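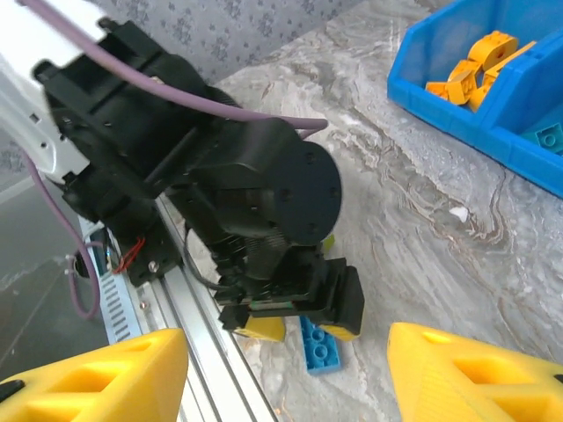 Reijo Ahonen had promised his granddaughter a harbour by December, and a harbour needed a great many bricks. He had 3000 of them, more or less all of Bosia's old collection, and until Monday they had lived in a flour sack.

"Blue first!" said Bosia, who was eight and in charge. "Pale blue, Grandad. The dark ones are for the deep bit."

He adored this part. People at the Engström yard, where he'd worked as a young man, used to talk about launches, all flags and cheering, but Reijo had always loved the sorting that came before -- the rivets in their trays, the rope coiled by thickness, everything waiting. And what a blue it was! You could look at one little brick and see the whole of Ralen bay on a still morning, ferry and all.

By teatime they had 86 for the shallows, and Bosia had drawn the plan again, bigger, with a lighthouse on the Trorirwood side and a café that sold only waffles.

"Where do the lime-green ones go?" he asked.

"Seaweed," she said at once. Then, after some thought, "Or parrots." 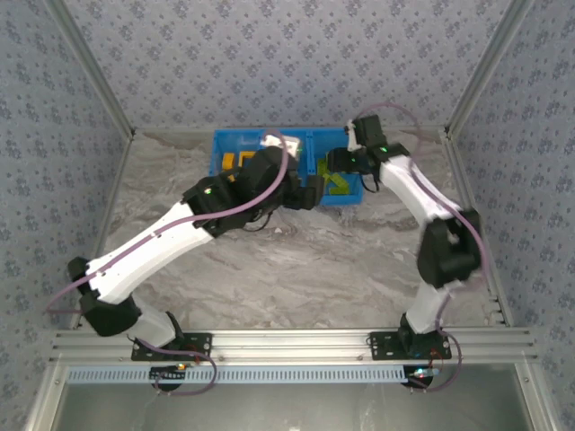
The blue bin, divided into two compartments.

Parrots it was. They went along the quay wall in a row, 20 of them, each one a single brick with a name and a bad temper. Reijo laughed so hard at the one called Mrs Pudding that he had to sit down on the stairs.

"Can we start the lighthouse tonight?" Bosia asked.

He looked at the clock, and then at the red bricks still heaped in the sack, such a lot of them, bright as berries.

"Just the bottom row," he said, and went to find his glasses.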